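Teaching a robot by demonstration

Teaching by demonstration (you'll also see "learning from demonstration," "programming by demonstration" and "imitation learning," and people will argue about whether those are the same thing) is a way of getting a robot to do a job by doing the job yourself while something records you. I've been at it long enough to have opinions, so take this as an encyclopedia entry written by somebody with a stake in it.
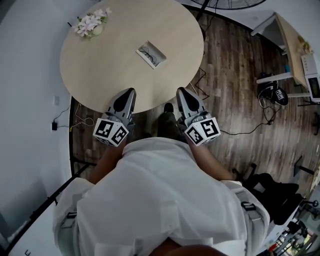 The older way is to write the motion out. Move to this point, close, lift, move to that point, open. That works beautifully in a factory where the part shows up in the same spot every time, and it falls apart on a kitchen table or a desk, where things are wherever the last person left them. Showing is a lot easier than writing for jobs like that. Most people can fold a towel. Very few people can tell you in numbers what their hands did.

Contents
1 Background
2 Ways of showing
2.1 Guiding the arm by hand
2.2 Remote control
2.3 Hand-held grippers
3 What gets recorded
4 What makes a good demonstration
5 Common trouble
6 See also

Background

The idea goes back a long way. Paint-spraying robots were taught by having an experienced painter lead the arm through the job, and the machine played the motion back exactly. That's playback, and plenty of people still use it. What came later is the part where the robot is shown the same job many times, with things moved a little each time, and a learned program (usually called a policy) works out what to do from what the cameras see. The playback robot repeats you. The learned one is supposed to get the gist of you, which is harder, and when it goes wrong it goes wrong in much stranger ways.

Ways of showing

Guiding the arm by hand

Also called kinesthetic teaching. You grab the robot's own arm, the motors go soft, and you push it through the task. I like this one for short jobs such as pressing a button or sliding a drawer, and I dislike it for everything else! The arm is heavy even when it's being helpful, your own hands end up in front of the cameras, and if the job takes two arms you really need two people. Siyabonga Hendricks, who taught me most of what I know about it at Mokgethi, used to lean his whole shoulder into the elbow joint to get a smooth curve. I've never managed it.

Remote control

Teleoperation covers a pile of different setups. Some use a small copy of the robot's arm that you move while the big one follows along (leader and follower, people say). Some use a headset and a pair of hand controllers, and some get by with a joystick, though I wouldn't wish that on anyone for fine work. The big advantage is that everything recorded is something the robot really did with its own joints, so you never have to wonder whether it can reach.

The drawback is feel. On most setups you can't sense how hard you're squeezing, and new operators crush things or drop them until they learn to watch for it. There's also delay. Even a small lag makes people move in a stop-and-wait rhythm, and a policy trained on stop-and-wait will stop and wait too. We had one at Hindholm that paused above every cup, and we'd taught it to do that ourselves without noticing.

Hand-held grippers

With this method the robot stays home. You carry a gripper in each hand, or just the one, and do the job with those fingers instead of your own. Cameras record what happens, and the position of each gripper gets worked out afterward or on the fly. One common way to do that is with fiducial markers, the blocky black-and-white square patterns that look like somebody's half-finished crossword. A camera that knows the pattern and its size can work out where the marker is and how it's turned. Putting patterns on several sides of a cube means there's a decent chance one of them faces the camera however you twist your wrist.

It's my favorite of the three, I'll admit. You can do it in ordinary rooms, on ordinary furniture, and it's fast. The price comes later. A person can step sideways, lean over, or reach around the far side of a table without thinking, and a robot bolted to one spot can't do any of that. So some part of every collection turns out to be motion that no arm can copy, and it has to be thrown away.

What gets recorded

A single run through the task is called an episode or a demo, depending on who's talking. Usually it holds:

- the camera views, from the head, the wrist or a fixed stand
- the position and angle of each gripper over time
- how far open the gripper is
- a short label saying what the task was ("put the glasses on the tray")

Some groups add force readings or sound. Thérèse Pelletier's group at Kodthorpe keeps the sound on everything, and for jobs with a click in them, lids and plugs and so on, I think she's right.

The clocks matter more than newcomers expect. If the picture and the gripper position are out of step, the policy learns to close its fingers late or early, and you can stare at the videos for a whole afternoon without spotting why.

What makes a good demonstration

People disagree here, so what follows is partly me. Smooth is better than fast. Pick one way of doing the job and stick with it, at least at first — if half your episodes approach from the left and half from the right, a simple policy may try to split the difference and go straight into the thing you wanted to pick up. (Newer methods cope with this much better, but I still wouldn't start there.)

Change the starting setup between episodes. Move the object, turn it, change what's next to it. My own habit is 5 practice runs that I delete, then a session of 200, with a real break in the middle, and I mean leaving the room. Tired demonstrations look fine and train badly.

Keep some mistakes, too, as long as you recover from them. If the gripper slips and you calmly go back and get the object, that's worth having. A robot that has only ever seen perfect runs has no idea what to do after its first fumble.

Thin things deserve a section of their own, and I'm only giving them a paragraph. Eyeglasses, keys, cards, anything with wire or a narrow edge. Your own fingertips make hundreds of tiny corrections with these, and a two-finger gripper makes hardly any, so you have to slow down and come in square to the part you want to hold. For glasses I go for the bridge. Siyabonga goes for a temple, and we've never settled it.

Common trouble

Hidden markers. Your sleeve or your other hand covers the pattern and the position jumps. Roll the sleeves up and keep your wrists apart where the job allows it.

Glare. A shiny tabletop or a bright window can wash out a marker at certain angles. At Weto we lost most of a September to low evening sun before somebody bought blinds.

Drift. Methods that track the gripper from camera motion alone can wander over a long episode. Short episodes help, and so does starting each one from the same known spot.

Mismatch. The gripper in your hand and the gripper on the robot need to be the same shape, or close to it. We once swapped finger pads on one side only and spent 6 sessions wondering what we'd done.

Looking away. With a head-worn camera, where you look is what the robot gets. Glance at the door and so does your data.

See also

Teleoperation
Kinesthetic teaching
Behavior cloning
Fiducial marker
Camera calibration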